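Section 6: Setting Out and Stacking Your Katton Plates

Now for the fun part! Your Katton plates are unpacked, the Hivau tray has its handles on, and you have a table waiting. This section takes you from a spread of single plates to a tidy stack on the tray, ready to carry or store.

Before you start
Wipe the tabletop and let it dry. Peel the paper dot from the underside of each plate (a fingernail does it) and wash the plates once in warm, soapy water. 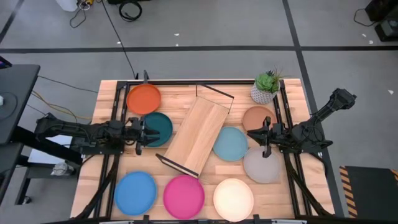 Color is the best thing about this range, so give yourself a minute to enjoy it before anything gets stacked. Spread the plates out flat where you can see every one of them. With the tray lying at a slant in the middle and the blue, magenta and cream plates in a row along one side, it's easy to try out pairings – teal beside orange is a favorite of ours. A small succulent in the corner looks great with all of it.

6.1 Choosing your order
1. Pick the color you want on top. It's the one your guests see first.
2. Pick a bottom plate that contrasts with it, so a ring of color shows at the rim.
3. Put anything you like in between. There are no wrong answers!

Note: Every plate in the Katton range stacks with every other, including the older Teltier colors.

6.2 Stacking on the tray
1. Set the tray down flat, with both handles clear of anything around it.
2. Place the first plate in the center of the board.
3. Lower the next plate straight down onto it, holding it by the rim.
4. Turn each plate a little until it settles.
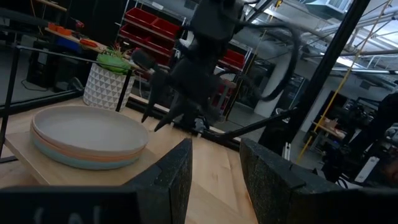
Fig. 6-2. Gray over orange over pale blue, stacked on the board.

Caution: Do not slide one plate across another. Grit caught between them can dull the matte finish. Keep the total load on the tray under 900 g, plates included.

6.3 Plates that stay on the table
Not everything has to go on the tray. A white plate or a shallow bowl looks lovely on bare wood, where the grain can do some of the work. 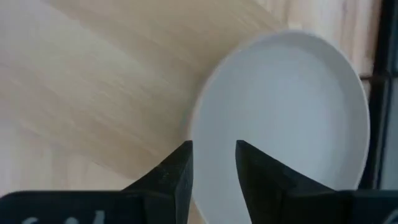

If you leave pieces out between meals, put a felt pad under each one. The pads come in packs of 6 (part 334) and peel off cleanly when you want to move things around.

6.4 Adding the deep bowls
1. Stand the bowls beside the tray, never on top of the plates.
2. Leave a hand's width between bowls so you can lift a plate past them without knocking a rim.
3. Fill the bowls last, once the plates are where you want them.
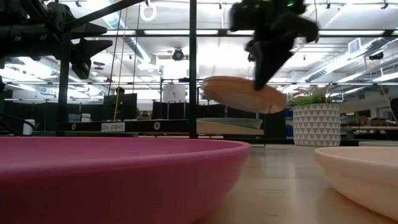
Kwan wrote to us in July to say that big bowls are easier to live with at the front of the table, and that plates should always be lifted over them with both hands. We tried it and have set our own tables that way ever since. Kwan also nests the bowls by size overnight, with a cloth between each pair – a good habit if your shelf is short on space.

Caution: Bowls and plates are not oven safe. Do not heat above 200 °F.

Continue to Section 7 for washing and stain removal.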